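Magazine > Making & Mending > Features

The thread drawer

Last updated: 12 May 2020

Everyone is sewing again. Or says they are. My sister has pinned up curtains, my neighbour has cut the legs off three pairs of jeans, and the haberdashery in town has a handwritten notice on the door saying ring the bell, one at a time, no elastic. There hasn't been elastic for weeks. Thread you can still get, if you're not fussy about the colour, and being fussy about the colour is what this piece is about.

I started with my own drawer. Bottom of the bureau, sticks when it rains. Buttons in a mustard jar, two tape measures, a zip still in its packet, hooks and eyes on a card that belonged to my gran, and thread. A lot of thread. Most of it black or white, then a heap of colours bought for one hem each and never touched again. Bottle green for a school skirt. A mauve I can't explain. Beige, beige, a slightly different beige.

Took the lot out on Saturday morning and it covered the bed.

Alina Avram laughed when I told her. She does alterations from the front room of a terraced house, used to run a counter at Vasiliu, the old fabric shop by the bus station, until it shut. She has 560 spools. She knows because she wrote them all down in August, in a school exercise book, after buying the same navy for the third time. Colour, maker, how full, which box.

"It took me two evenings and I found a pair of scissors I'd replaced twice," she says down the phone. She's eating toast. "You think you'll remember what you've got. You won't."

Her boxes are shallow ones, wide enough that everything lies in one layer. Reds in one, blues in another, then a box she calls "mud" for browns, greys and anything khaki. No lids on the ones she uses every week. Spools lie on their sides with the ends tucked in, becuase a loose end in a box of thirty will find every other loose end before you've had your tea.

What about those wall racks, the wooden ones with the pegs? Lovely, she says, and she has one, made by Landinska, bought with her first proper money. Room for 76 spools. It hung opposite the window for years and looked wonderful and the pinks went. Not all at once. One side of each spool paler than the other, and you only saw it when you pulled off a long length and it came out striped. The rack's on the landing now, out of the sun.

So, dark. Or dark enough. A drawer, a box, a biscuit tin with the biscuits gone. Dry as well. Cotton doesn't like a damp shed and neither does anybody sewing in one.

Old thread is the other argument. There's a test, everyone's mother had it: pull a bit off, wind it round both fingers, tug. Good thread puts up a fight. Tired thread goes with hardly a sound. I did it on my gran's wooden reels and lost four out of nine. Couldn't bin them. They've gone in a bowl on the shelf, where they look nice and hold nothing together.

Avram is stricter. Anything that snaps too easily goes for tacking, and if it won't even do that it goes. She keeps the odd wooden reel for a customer's child to play with and that's her lot.

Then matching. This is where most of us go wrong, me included. Don't match off the spool. Wound up tight, a colour looks deeper than it does as one strand, so unwind a bit and lay that single strand across the cloth, near a window, not under the kitchen bulb. Torn between two shades? Go darker. A darker thread sinks into the cloth, a paler one sits on top and shows. She said this to me twice, second time quite loudly.

Reds are the hard ones. Ask anyone who alters clothes. Navy is forgiving, black is black until you get it outside, but red has pink in it or orange in it or a bit of brown, and the cloth always has the other. She keeps 58 reds and pinks and says it's still never the right one. A bridesmaid's dress last summer, coral according to the label, took her five goes and a bus ride.

I'd the same trouble that Saturday. A cushion cover, pinkish red, seam gone along the piping. Had one spool I thought would do. Put it down on a bare wood tabletop to get a proper look at it away from the pattern on the bedspread.
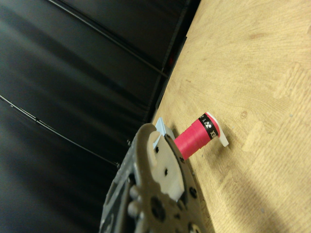 Too pink on the roll, or so I thought, but a single strand across the cover and it vanished. Left the others on the bed and sewed it there and then. Ladder stitch, small as I could manage, which was not very.

Worth saying something about labels. People peel them off, or the paper one falls out of the end, and then you've no way of buying the same again. Avram copies the shade number into the exercise book the day the thread comes into the house. If it's a big job she snips a few inches and tapes that in too, next to a scrap of the cloth. There's a page for a set of dining chairs she recovered in a Noltero check, four pages for one wedding. She can lay her hands on any of it in a minute. I timed my own search for grey, same afternoon. Gave up and used charcoal.

As for buying, cheap multipacks have their place and that place is hand tacking and children. They shed fluff in the machine. Better one decent spool in a colour you wear all the time than a rainbow of stuff that breaks. For anyone who gets through a lot of one colour, the big cones hold far more and work out cheaper, though you'll want a stand. Hers is from Pendau, a plain upright thing with a heavy foot. A mug behind the machine does nearly as well, I've tried it, just not one with a chip in the rim.

My drawer, since you ask. Two shoebox lids now, one for light and one for dark, cut down with kitchen scissors so the drawer will shut. Ends tucked in. Mauve given to next door, who wanted it, God knows why. I bought a notebook for the shade numbers and have filled in half a page.

Avram's aiming for 500 by the end of the year, by using them up and not by chucking them out. She's been offering neighbours free mending if they don't mind what colour it's done in. So far she's had a school bag, two aprons and a tent. The tent is in mud.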